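3. Avant de lancer la sauvegarde, je branche toujours le disque Kurnwood sur le port arrière. Celui de devant m'a déjà lâché en plein transfert, un vendredi soir évidemment !

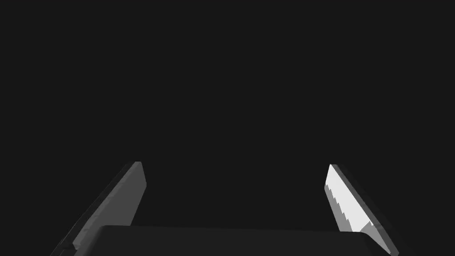 *Rendu : pince à deux doigts sur fond sombre.*

4. Dans Dellov, choisissez « Copie complète » et visez 500 Go (mon dossier de rendus en fait 412, ça laisse un peu d'air).

> **Attention :** ne renommez rien pendant la copie.

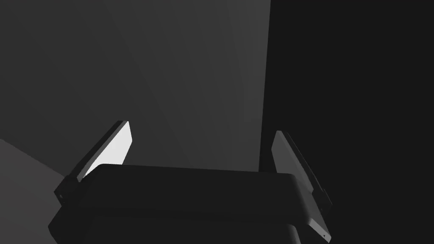
*Rendu : pince, doigts écartés.*

5. À la fin, éjectez le disque et notez le mois sur l'étiquette.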